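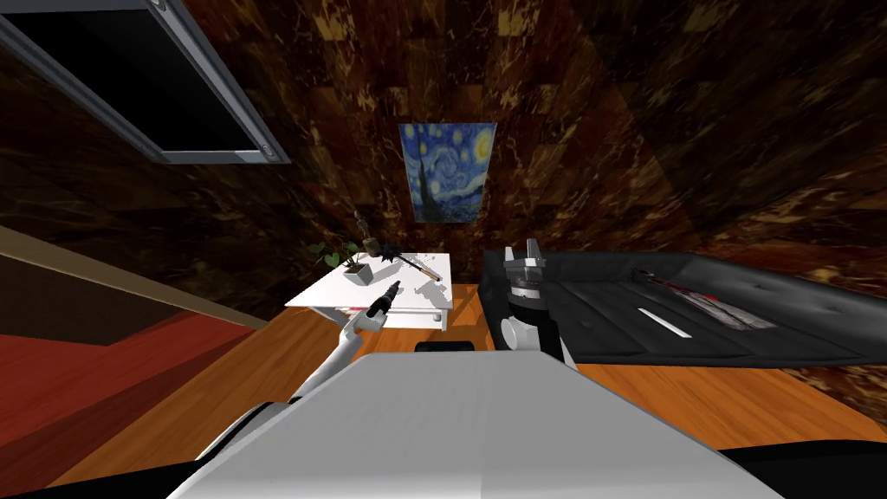
Side table, simulated room

Network Cabling Help > Copper runs

Outdoor run to a detached garage, 312 feet
Asked by Elaine Miranda, 07/01/2019

I need to get a wired connection from the house to the garage. The path is 312 feet if I follow the fence. Can I use plain Cat6, or do I need a switch halfway? The ground is clay and stays wet into September.

Knut Rieger replied:
You're under the limit for copper, which is 100 meters. Count the patch cords at both ends too — they're part of the channel. Buy cable rated for direct burial. Indoor jacket won't last in wet clay.
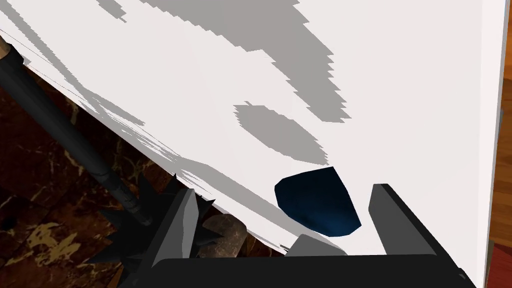

Does the cable need surge protection?
Put a protector at each end where the cable enters the building, and bond both to that building's ground.

Clotilde Poulain replied:
I just used the regular blue stuff and it works ok. Mine is a lot shorter though.

Waltraud Nolte replied:
312 feet plus cords doesn't leave you much. Stay away from copper-clad aluminum, and test the cable before you fill the trench.

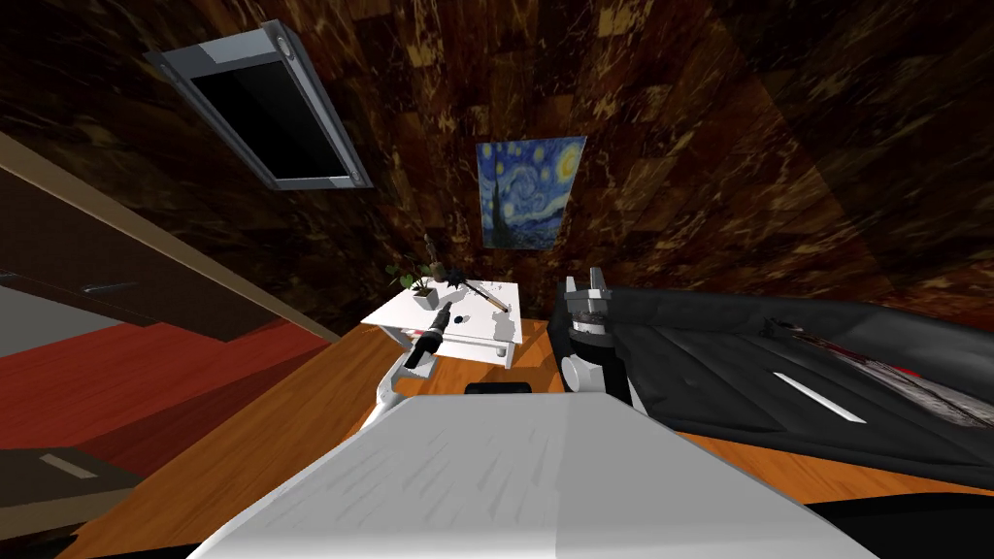
Related questions
Can I put Cat6 in the same conduit as power?
Gel-filled cable and RJ45 plugs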